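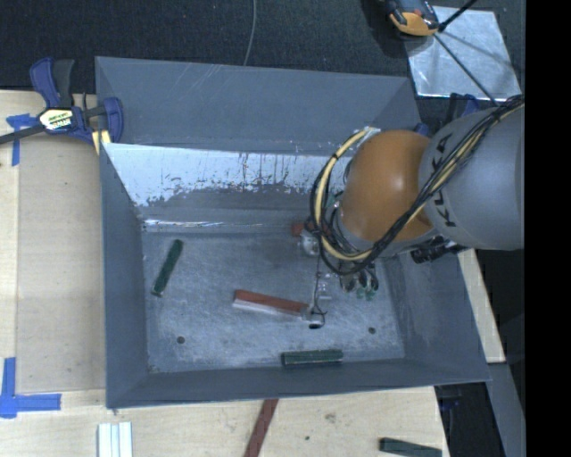 Hnat Sydorenko says the swifts are the reason he still gets up before light in March, weeks before there is any chance of one. He wants to know what is on the marsh before they get there.

09/01/2023
By Kuldeep Tomar

Sydorenko has kept a daily bird log at Stenham Marsh for 14 years. He walks the same loop each time, from the Munberg road bridge down to the old sluice and back along the creek.

"It takes me a little over two hours," he said. "Longer if there are shorebirds, because I have to stop and sort through them."

The past few weeks have been good for that. His best morning in August brought 67 Least Sandpipers on the mud below the sluice, with 4 Pectoral Sandpipers feeding behind them in the grass.

"The Pectorals stay back from the edge," he said. "If you only scan the waterline you miss them."

He was less happy about the terns. Three pairs of Common Tern started nests on the gravel bar and all of them failed. He blames high water in June — the bar was under for two nights — and would like to see a raft put out on Kostiuk Pond before next spring.

"They used one at Predthorpe and the birds took to it in the second year. It's planks and gravel. It doesn't cost much."

Asked what he expects this month, he mentioned Blue-winged Teal first, then Merlin. He has had a Merlin on the same dead elm every fall except one.

He writes everything down in pencil and types it up at night. The early notebooks have water damage and he has been copying those out again, a few pages at a time. He is up to the second summer.

"I can't read my own sevens," he said. "I had a Virginia Rail count that was either one or seven. I put down one."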